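Lokholm tray notes, Serkirwood workshop
February 21, 2026

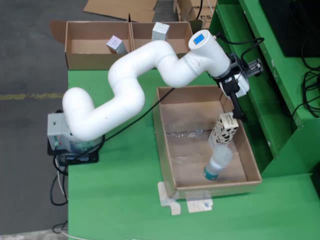

Spotted block over the open tray on the green table. Bottle already in, film strip across the middle.

Subject today: open trays from Pichler, mixed load, no lid. Question carried over from the previous entry was whether the single-wall tray can take the bottle and a block together without inserts, or whether we go back to the divided version. Pirmin Ruchti wants a decision before the next order of blanks. Stock of flat blanks stands at 2,224 by the store sheet, so there is no hurry on quantity, only on type.

Trays

Took 18 blanks from the top of the open pallet and folded them all in one go. Corners square on most. Two had a short flap on the glue side and would not sit flush, put to one side and marked S. Pichler's delivery note gives wall height as 60 mm. Measured at the middle of the long side it is fine. At the corners it reads a little higher where the board doubles over.

Floor crease: every blank has it. It runs with the score from the flat-packing and does not go away when the tray is folded. On an unloaded tray the floor lifts very slightly along the line, enough to see with a straight edge and not enough to feel by hand. With a bottle on it the floor goes flat. A block set down on the crease rocks. A block set down clear of the crease does not. I have pencilled a line parallel to the crease on the test trays and am treating the strip between as out of bounds for blocks.

Left the folded trays stacked inside one another over the lunch break. Bad idea, the walls spread and two would not come back in. Stack them upside down or not at all.

Bottle

Same bottle type as before, clear with the frosted look, teal-blue cap. Weighed one on the bench scale with cap on: 134 g, part filled. Not worth quoting further since the fill varies from bottle to bottle. For the next round I would like them all filled to the same line. Pirmin has a marker that takes on this plastic, mine rubs off.

Tried the bottle in three positions: upright, on its side along the long wall, on its side across the tray. Upright is the least trouble to put in and the worst to move, the low walls give it no support at all. Along the wall it stays put if the tray is kept level and rolls if it isn't. Across the tray it fits only with the cap hard up against the board, and the cap leaves a ring on the inside face. Cosmetic, but the customer will see it when the tray is emptied.

No position is good without something to stop the roll. A folded offcut of board under one side worked as a wedge. It also came out with the bottle every time. Tape would hold it and then we are making an insert, so we may as well make it properly.

Blocks

The white ones with the black spots. The spots are useful for one thing: they are irregular, so it is possible to tell from them which face is up and whether a block has turned over in transit. I sketched the long faces of the test block in the back of this book, lettered, so that start and end orientation can be written down as a pair of letters. Please do not swap the test block for another from the drawer, the spots do not match and the letters mean nothing.

Laid flat, the block is stable anywhere off the crease. On end, it will stand, but a knock on the table edge puts it over. Since it takes less floor on end we had hoped to pack it that way next to the bottle. I do not think that is realistic in an open tray. Entered as flat only.

One dent in the floor of tray 4 where a block went in corner first. Shallow, single point, liner not broken. Noted because the same mark turned up on the returned trays in August and was put down to the carrier at the time. It may be ours. Will ask for two of the returned ones back out of the store and compare.

Film

Gradetti clear film, the narrow roll. A strip across the middle of the tray was meant as a light separator between bottle side and block side. It does not separate anything. It crinkles, slides, and once crinkled does not lie flat again. It also clings to the bottle when that is lifted and gets carried out with it.

Tried it pulled tight and stuck down at both ends. Better for a time, then the adhesive let go from the board on one side. The board is dusty along the cut edge, and wiping it first helped somewhat. Tried it also under the bottle as a non-slip layer. No difference that I could put a number on.

My view is that the film should be dropped from the open tray altogether. It was specified for the lidded one, where the lid holds it, and it came across with the rest of the parts list when that was copied. Pirmin to confirm with whoever signed the list. The part roll can go back on the shelf.

Carry test

Level carry, bench to rack and back, same tray throughout. Block flat, bottle along the long wall, no wedge. Block orientation A at start, A at end. Bottle had shifted towards the short wall but not turned over the block. Repeated with a deliberate tilt at the door: bottle rolled across and pushed the block on to the crease. Orientation still A. Wall bowed outward where the bottle hit and came back by itself.

Repeated with the wedge: bottle held, wedge moved. Third repeat the wedge was under the block and the block was at an angle. Stopped there.

I did not do a drop test. The trays would fail it and we know that.

For the order

Keep the single-wall tray for blocks alone. For bottle and block together, use the divided version or ask Pichler for a slot-in cross piece at full wall height. A half-height one was suggested on the phone, but the bottle would climb it. Ask also whether the floor score can be moved off the middle. If the tooling is shared with the lidded size the answer will be no.

To do

Fill bottles to one line, weigh again, write the weights on the caps.
Fetch two returned trays from the store, check for the corner dent.
Straight edge to go back to the bench drawer, it was found in the sink again.
Cut one full-height cross piece from a marked S blank and try it by hand before writing to Pichler.
Wipe down the green table, there is board dust along the back and it gets on to the tape.
Scale reads low when it sits near the radiator. Moved it. Today's weight was taken after the move.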